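Packing a moving box with linens and bathroom things together — good idea or asking for trouble?

Posted in Moving & Storage
416 views

Soledad Figueroa
Hi all! We're moving in December from a two-bedroom on Ayala Street to a smaller place on the other side of town, and I've decided I want one "first night" box per bedroom. Everything you'd need to wash your face and fall into bed, all in one place, nothing else. I'm so excited about this idea that I've started way too early.

My trouble is that I keep mixing soft stuff (pillowcases, a hand towel, little cloth things) with toiletries, and my sister swears a bottle will open up and ruin the lot. Do you all keep these apart? Also, is there a trick to getting bulky plastic-wrapped packs to sit flat? Mine take up half the box and then there's a silly gap down one side. I have four medium boxes and would love not to buy more.

Guilan Xiao
keep them apart. soap smell gets into everything. I did one move with them together and my sheets smelled like peppermint til spring

Irena Chmielewska
Oh, I love a first night box! I've moved a lot and this is the one piece of packing I look forward to, so forgive the length.

Mix them, I say. The whole point is that you open one box and you're done. What you do need is a little care with anything that has a lid. Take the cap off, lay a square of plastic wrap over the opening, screw the cap back down over it. Then each bottle goes in its own zip bag. I've sent shampoo 3000 miles that way and had one small leak, which stayed in its bag. Guilan is right about smells though, so anything strongly scented gets two bags or goes in with the kitchen stuff.

For the plastic-wrapped packs: if it's something soft, open one corner, press the air out with your forearm and tape it shut again. You'll be amazed how much it goes down. Put it against one side of the box, low, and it makes a nice little wall for everything else to lean on. The gap you're describing is a gift, by the way — that's where your hard, odd-shaped things go, with a rolled washcloth on each side.

Anything with lace or a fancy edge I bundle up with the edge on the outside so it doesn't get a crease pressed into it. Tubes I lay on a slant, corner to corner if they're long. Standing up they just fall over the first time somebody turns the box.

And pack on the bed! I can't say this strongly enough. I used to do it on the floor and my back was done for by lunch. Throw an old blanket over the sheets first so the cardboard doesn't leave dust on them, leave the box open in the middle, and spread your things out where you can reach them.
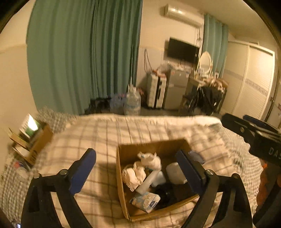 I usually leave it like that overnight, wide open, and drop in whatever I find myself using at bedtime. You would never think of your lip balm while making a list, but you'll think of it when you're standing there in your pajamas. Next day I fill the gaps with socks, tape it, and write the room on two sides and the top. The Noredia boxes have a printed label area, but it's on one side only, so I use a fat marker anyway.

One more thing, for weight: if you can't lift it comfortably with your arms straight, something has to come out. Mixed boxes creep up on you because the soft stuff looks so harmless.

Have fun with it, and come back and tell us how the first night went!

Soledad Figueroa
Irena, this is wonderful, thank you!! The plastic wrap under the cap is going on my sister's fridge. Trying the forearm thing tonight.

Aldo Carbone
Agree with most of the above. I'd add a roll of toilet paper and a phone charger, and load the box last so it comes off the truck first. If you're using the Lindadia tape, go over the bottom seam twice, it lifts in the cold.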